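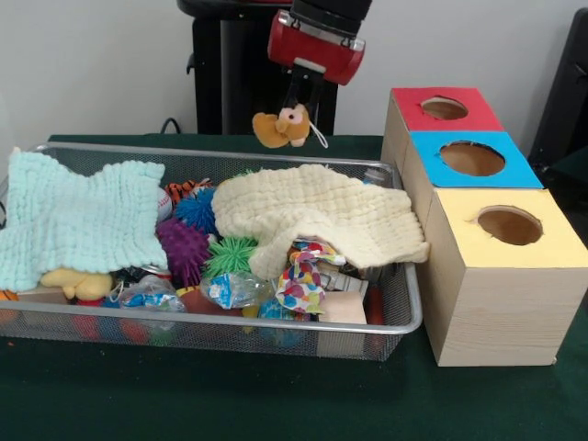 I have never believed in the toy basket. Every article about living with small kids tells you to buy one, set it out where they can reach it, and watch them learn to put things away. My sister-in-law swears by hers. I paid 16 dollars for a wire one at Flornport in February, and what I own now is the same mess with a rim on it. The spiky balls work their way into a clump in the middle, blue and purple and green, and the cloths get draped over the sides, which I suppose counts as folding if you're four.

Margarida Carrilho, whose blog I read mostly to argue with, says the trick is to sort by texture. Soft things in one bin, rubbery things in another, balls in a third. Fine, but where does a small baseball go? Is it a ball or is it a hard thing? And who is checking? She also wants a label on each bin, and my youngest can't read.

I did try her "rotation" idea for a while. Half the toys go in the closet and you swap them out. The kids asked for the striped tiger the first night, and the yellow one the second, and by the end of it the closet was open all day and I was rotating nothing.

So the basket stays, full to the top. I'm not buying the lid. Osum has one for 89 dollars with a bamboo handle, and I would like to know who is paying that for a lid.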